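3.2 Rasterbezug und Ortsgedächtnis bei der Ablage von Gegenständen

Die Frage, in welchem Maße sichtbare Gitterlinien das Erinnern von Positionen unterstützen, wird in der Gedächtnispsychologie seit Langem unter zwei Gesichtspunkten behandelt. Zum einen gliedern Linien eine Fläche in benennbare Einheiten, sodass eine Position sprachlich kodiert werden kann. Zum anderen verschieben sie das Urteil systematisch, da erinnerte Orte zur Mitte der jeweiligen Zelle hin verzerrt wiedergegeben werden. Beide Effekte sind für Bildschirmaufgaben gut belegt, für Tischflächen in Greifweite hingegen nur vereinzelt untersucht.

Die vorliegende Erhebung schließt an die Vorarbeiten von Petridis und Iyamu an, in denen ältere Erwachsene Gegenstände des täglichen Gebrauchs auf unmarkierten Flächen wiederzufinden hatten. Teilgenommen haben 42 Personen aus dem Einzugsgebiet der Tagesstätte Hestside. Ausgewertet wurden 247 Durchgänge; Durchgänge mit vorzeitigem Abbruch blieben unberücksichtigt. Jede Person bearbeitete die Aufgabe unter zwei Bedingungen, deren Reihenfolge ausgeglichen wurde.

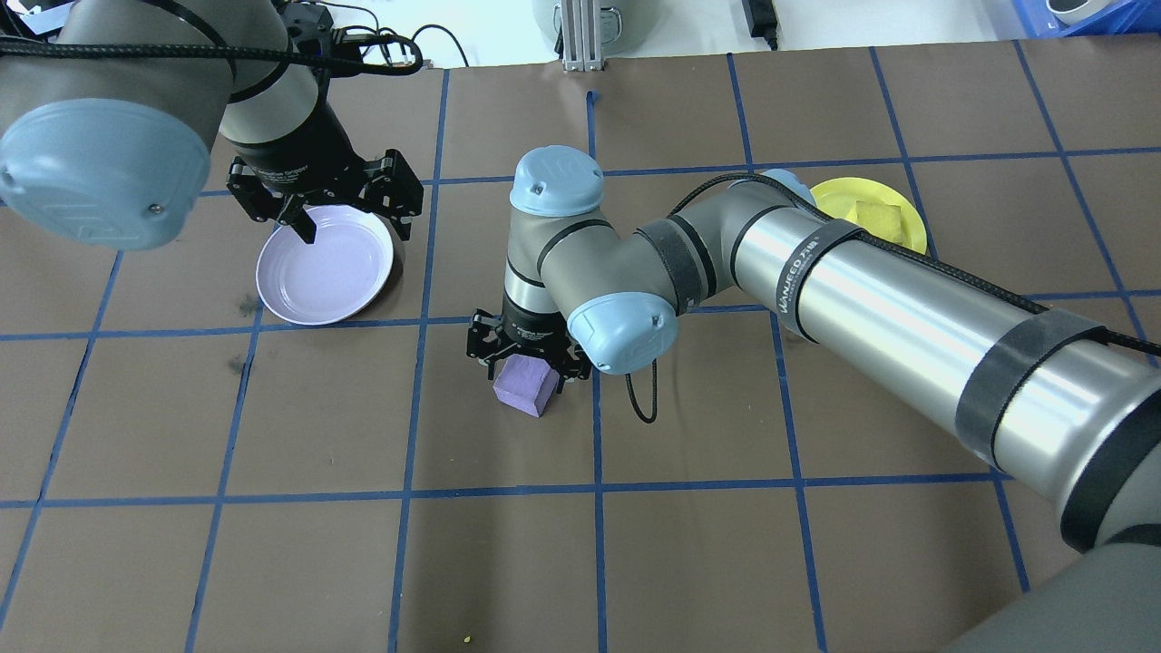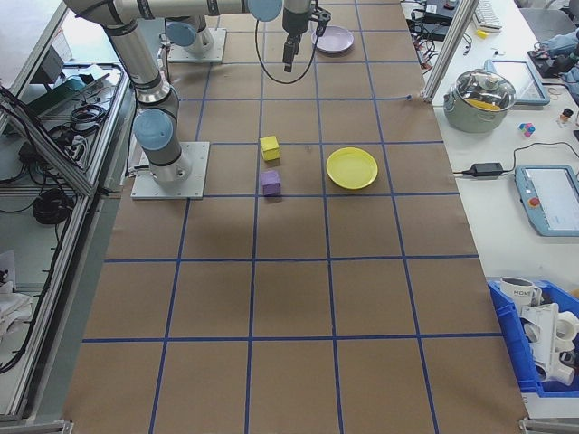
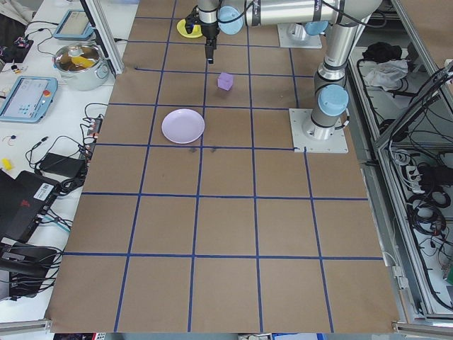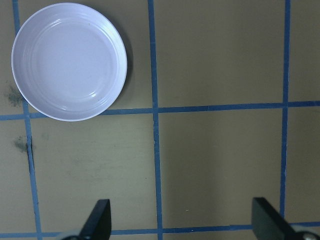
Abbildung 3: Mit blauem Klebeband gerasterte Tischflächen in verschiedenen Ansichten.

Für die Auswertung wurde zwischen Zellfehlern und Lagefehlern unterschieden. Ein Zellfehler liegt vor, wenn der Gegenstand einem falschen Feld zugeordnet wird; ein Lagefehler bezeichnet die Abweichung innerhalb des richtigen Feldes. Die Trennung ist erforderlich, weil beide Maße auf unterschiedliche Verarbeitungsschritte verweisen und sich im Alter nicht gleichförmig verändern. Besonders anfällig für Zellfehler sind nach Michailidis und Drakos Anordnungen, bei denen zwei ähnliche Gegenstände in unmittelbar benachbarten Feldern liegen, wie der gelbe und der violette Würfel in der zweiten Ansicht von Abbildung 3. In solchen Fällen wird häufig das Feldpaar richtig erinnert, die Zuordnung der Farben jedoch vertauscht. Vertauschungen wurden daher gesondert kodiert und gingen nicht in die Summe der Zellfehler ein.

Unter der Rasterbedingung traten weniger Zellfehler auf als unter der Bedingung ohne Linien, deren Felder nachträglich rechnerisch bestimmt wurden. Der Vorteil zeigte sich vor allem bei Teilnehmenden, die angaben, die Felder still abgezählt zu haben. Für die Lagefehler ergab sich kein vergleichbarer Gewinn. Die Verzerrung zur Zellmitte war vielmehr in der Rasterbedingung stärker ausgeprägt, was mit dem von Zúñiga vorgeschlagenen Kategorienmodell vereinbar ist. Nach diesem Modell wird eine unsichere Ortserinnerung durch den typischen Ort der Kategorie ergänzt, und zwar umso stärker, je deutlicher die Kategoriengrenze wahrgenommen wird.

Einschränkend ist anzumerken, dass die Behaltensintervalle kurz waren und Rückschlüsse auf alltägliche Ablagegewohnheiten nur bedingt zulassen. Die am Standort Kukdale begonnene Folgeerhebung sieht deshalb ein verlängertes Intervall mit einer Zwischenaufgabe vor. Die Kodierung der Vertauschungen wird dort unverändert übernommen.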